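6.4 Dropped or slipping knife

Use this section when the Ultton hand-held grippers lose hold of a utility knife during the box and tray task, or when the log shows fault 11 (grip lost).

CAUTION: Treat every dropped knife as open. Do not catch it.

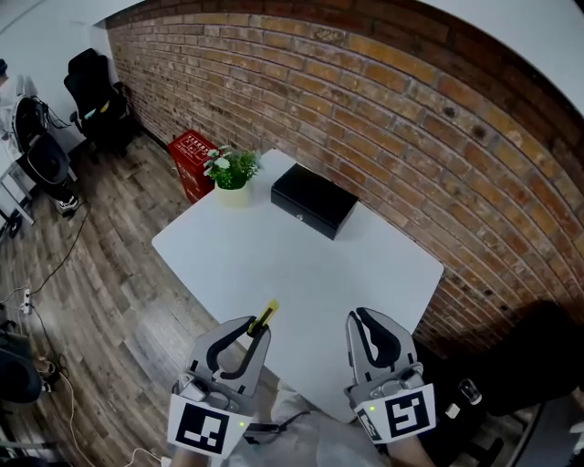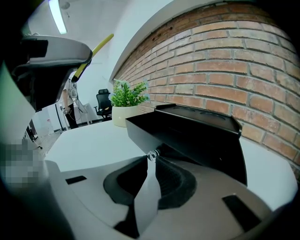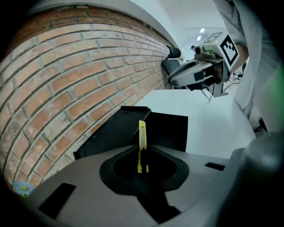
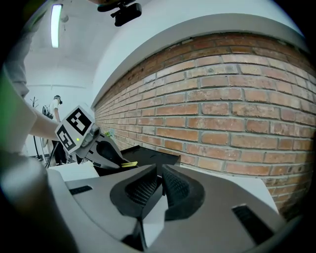

Box and tray task, brick wall station.

1. Stop recording. Keep both grippers still until the knife has come to rest.
2. Open the fingers fully and set the grippers down on the table, markers up.
3. Retract the blade by hand. Wear the cut-resistant glove.
4. Check the finger pads for nicks. Replace a pad with any cut longer than 6 mm – part 468, sold in pairs.
5. Wipe the pads with a dry cloth and run the grip test for 40 seconds.
6. Clear fault 11 and restart from the first step of the task.

Note: Pads from the older Brurier kit fit the fingers but are too smooth for knife handles. Do not use them.

If the fault comes back, tag the gripper and return it to Calimlim service.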